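Laundromat

A laundromat is a shop where you wash and dry your own clothes in machines you pay to use. Depending on where you grew up you might call it a launderette, a washateria, a coin laundry or just "the wash." I grew up saying "the wash," and I still do, but I've filed this entry under laundromat because that's what most people type when they come looking.

Origins

Before there were machines to rent, there were public wash houses. A lot of towns in Britain and Europe had them in the 1800s, with big tubs, hot water and a place to wring things out. You paid a small fee, brought your own soap and did the hard part yourself. The jump to machines came in the United States. A shop that opened in Fort Worth, Texas, in 1934 usually gets the credit for being the first, and it's where the name "washateria" is said to come from. It rented out electric washers by the hour! Coin slots came along later and got really common after the Second World War, when plenty of people wanted clean clothes and didn't have the room or the money for a washer at home.

Britain got its first self-service one in London in 1949. After that they spread pretty much everywhere people lived in small apartments, which is to say cities, college towns and the streets near army bases.

How they work

You know this part if you've ever used one, but I'll go through it anyway (somebody always writes in to ask). Washers usually come in a few sizes and the price goes up with the size. Dryers are mostly sold by time, so you can add a few more minutes if your jeans are still damp at the waistband, and they will be. Older places take coins only. Newer ones take cards, or an app, or a plastic card you load up at a machine on the wall and then lose with a couple of bucks still on it.

The dryers matter more than people think. A commercial washer spins a lot harder than most home ones, so clothes come out with less water in them, and then a big drum gives them room to tumble. Cram that drum full and you lose the whole benefit. I learned this with a comforter, over one very long Sunday.

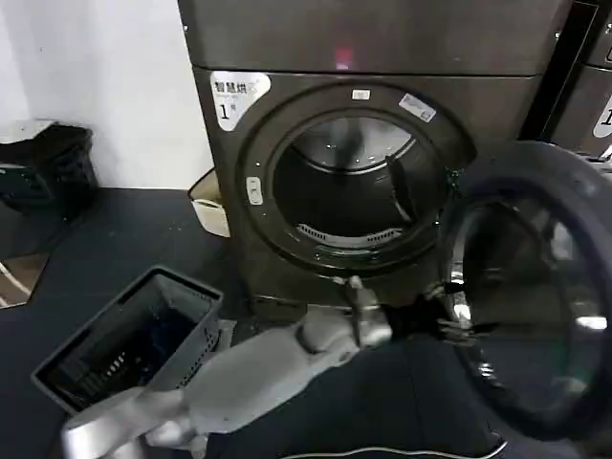

Gas dryers are the usual choice in American shops, with electric ones more common where there's no gas line or where the building rules won't allow it. Heat pump dryers have been turning up too. They run cooler and use less power, but a load takes longer, and owners worry about that when there's a line at the door.

Types

The basic kind has no staff at all, just machines, a folding table and a bulletin board. Then there's the attended kind, where someone makes change and keeps an eye on things. Many of those also do drop-off service, often called wash-and-fold or fluff-and-fold, priced by the pound. Apartment buildings and dorms have their own laundry rooms, and I go back and forth on whether those count. My friend Corey Prendergast, who edits half the entries on this site, says they don't. I say if I'm standing there with quarters in my hand, it counts.

Local examples

Grenesbridge had 2 laundromats when I moved there. The one on the hill, Kondell, stayed open all night and had the good carts. It covered 4,000 square feet, which is big for a town that size, and the back wall had a shelf of paperbacks you could swap. Rilenville, the next town over, has a smaller place with 200 pounds set as the daily limit on drop-off orders -- a hotel nearby used to swamp them before they brought that in.

Etiquette

Rules vary, but a few hold up almost everywhere. Check the drum before you load it. Clean the lint screen, even if the last person didn't. If a finished load is sitting in the only free machine, wait a little before you move it, and put it in a clean cart or on the table, never on the floor. And please don't save a dryer with one sock.

See also: Clothesline; Dry cleaning; Laundry detergent; Wash house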